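Toy Food Sorting and Care Assistant – Part Time, Fixed Term
Lonalley Play Library, Tovano Branch
Posted 27 May 2008

Lonalley lends boxed play sets to nurseries, kindergartens and family day care homes. The Tovano branch holds the pretend food and kitchen stock: 123 boxed sets, plus an unboxed reserve used for replacements. The catalog lists 1,263 pieces. We are hiring 2 assistants to inspect, clean, sort and repack this stock before the fall lending period.

The posts run to the end of November. Hours are fixed at 6 per shift, with a paid break. The work is done at the Tovano sorting room, second floor, reached by stairs or by the freight elevator at the rear of the building. It cannot be done from home.

Duties

Returned boxes are opened one at a time. The assistant lays the contents out on the cloth-covered sorting surface, checks them against the packing card, and records missing or extra pieces on the return sheet. Boxes are not opened side by side. Most of the mixed sets we find on the shelves come from two boxes having been open at once.

Each piece is then checked for damage. The points that matter are seams, thin ends, stems and any painted area. A piece with a crack, a sharp edge or a part that moves when it should not is placed in the red tray and does not go back into lending. Surface marks that do not come off with a damp cloth are noted on the card but do not remove the piece from use. Flaking paint does.

Cleaning depends on material. Hard plastic pieces are washed in the sink with the supplied detergent, rinsed and racked. Wooden pieces are wiped and never soaked. Felt and stuffed pieces go in the mesh bags for the laundry service. Anything the assistant cannot identify goes in the query tray with a slip giving the box number. Do not guess – a wrong guess has cost us a full set of painted wooden fruit.

Sorting of the reserve is by food group first, then by size. Vegetables are kept apart from bread and baked goods, including where the shapes are close. Bread rolls and potatoes are the usual problem. The catalog drawings are not to scale, so the reference drawer should be used to settle any doubt. Corn, carrots and bananas are stored lengthwise in the long bins, single layer.

Repacking follows the packing card for each box. Heavy pieces go at the bottom, with card dividers between layers. The lid must close without pressure. The assistant initials the card, dates it, and places the box on the outgoing shelf in number order.

What we require

Good close eyesight, with glasses or contact lenses if needed, and normal color vision. Many pieces differ only in shade, and the red and orange stock cannot be sorted otherwise.

Ability to stand or sit at a table for a full shift and to lift a packed box to shoulder height. A step stool is provided for the upper shelves.

Legible handwriting. All return sheets and packing cards are completed by hand in black ink.

Experience in a stockroom, library, laundry or child care setting is useful. It is not required. Training takes place during the first two shifts and is paid at the full rate.

Because the stock is used by small children, applicants must be willing to follow the hand washing rules posted in the room and to stay home when ill. Detergents and wipes used are unscented. Applicants with skin sensitivity should say so in advance so that suitable gloves can be ordered.

Terms

Pay is at Lonalley grade C, hourly, paid every second week. Travel between the Tovano branch and the Troncoso warehouse is reimbursed on the few occasions it is needed. Lockers are available. There is no parking at the building, but the public lot behind Rorum Hardware is a short walk away.

How to apply

Send a one-page letter and the names of two references to Amancay Aravena, Stock Supervisor, at the Tovano branch. State which shifts you can work, morning or afternoon, and the earliest date you can start. Résumés are accepted but are not a substitute for the letter.

Shortlisted applicants will be asked to complete a short practical exercise: one returned box, one packing card, and a blank return sheet. The exercise is not timed. Accuracy of the sheet is the main thing we look at, followed by the condition of the repacked box.

Questions about pay or the contract should go to Santino Palma in the Lonalley office. Questions about the work itself should go to the branch. The sorting room can be visited before applying, by arrangement.

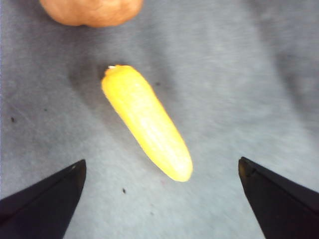
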